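How to Clean and Check the Door Seal of a Small Refrigerator

Home care pages, February 2023
Written by Boonmee Kaewsai

If your small refrigerator makes ice on the back wall too fast, or the milk does not stay cold, please look at the door seal before you call a repair person. The seal is the soft rubber strip that goes around the inside of the door. Some people call it a gasket. When it is dirty or hard, warm air comes in all day and the motor must work more.

I lived nine years in an apartment in Colport with a refrigerator that was already old when I moved in. I cleaned its seal in the way I explain on this page, and it was still cold when I gave it to my cousin. The work takes around 33 minutes if you do not stop to read the labels on your sauces, as I often do.

What you need

A bowl of warm water
Dish soap, only a few drops
Baking soda, 3 spoons
An old toothbrush with soft hair
Two cloths, one to wash and one to dry
Cotton swabs for the corners
A sheet of ordinary paper
A little petroleum jelly (optional)

Please do not use bleach on the rubber. My neighbor Mrs. Enriquez used it one time and the strip became stiff in the same winter. Strong kitchen spray is also not good. I bought a bottle of it at the Estness market and now I keep it only for the stove.

Before you start

Unplug the refrigerator. Take out the bottles and jars from the door, so that the door is light and nothing falls on your foot. The food on the inside shelves can stay if you close the door between the steps. If you have meat or fish, put it in a cool bag.

Look also at the floor and at the base. A small refrigerator often stands on a wooden base or a low table, and wood does not like water. I put a folded towel along the front. Take away toys and other small things from the place where you will kneel, and check that the door has space to open fully.

Step 1. Do the paper test

Close the door on the sheet of paper, so that half of it stays outside. Pull it slowly. You should feel that the rubber holds it. If the paper comes out with no effort, the seal is weak in this place. Try again at the top, at the handle side, at the bottom, and at the hinge side. Put a small piece of tape on the outside of the door at each weak place, so you will find it later.

Step 2. Wipe the flat part

Mix the soap in the warm water. Make the cloth wet and squeeze it well. Wipe the face of the rubber from the top to the bottom, then the part of the cabinet where the rubber touches. Many people forget the cabinet side, but old juice and sugar stay there too, and they make the door stick.

Step 3. Open the folds

The rubber has folds, and most of the dirt is inside them. Pull the fold open gently with your finger and brush inside with the toothbrush. For black spots, make a paste from the baking soda and a little water. Put it on, wait three minutes, and brush again. Go slowly. If the rubber is old, it can tear at the place where it bends.

Step 4. Clean the lower corners

Crumbs and drops travel down, so the bottom corners of the door are usually the worst. Open the door wide and look at the corner from above and also from below. On a white door, the gray rubber can hide the dirt until you are very near, and the end of the door itself can be a little grimy as well. Use a cotton swab with the paste for the corner, then wipe under the bottom edge of the door with the cloth.
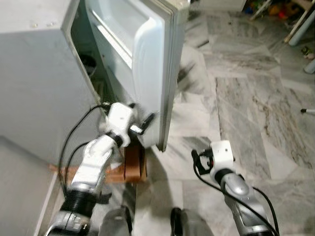 Step 5. Wash the door shelf

If the shelf bin in the door comes out, lift it straight up and wash it in the sink. On some models it is fixed, and you must clean it in its place. Mine was a Tunotano and the bin was so tight that I needed both hands and some bad words in my own language. Dry behind it before you put it back.

Step 6. Dry and make soft

Dry all the rubber with the second cloth, also inside the folds. If it feels hard, rub a very thin layer of petroleum jelly on the hinge side. Too much will catch dust.

Step 7. Test again

Plug in the refrigerator and repeat the paper test where you put the tape. If one place is still weak, warm the rubber there with a hair dryer on low, move it with your fingers to its right shape, and keep the door closed for one night. If the paper is still loose the next morning, the strip probably needs to be replaced. Write down the model number before you go to the shop, it is often on a sticker inside or on the back.

I clean my seal every three months and wipe the bottom corners when I buy new milk.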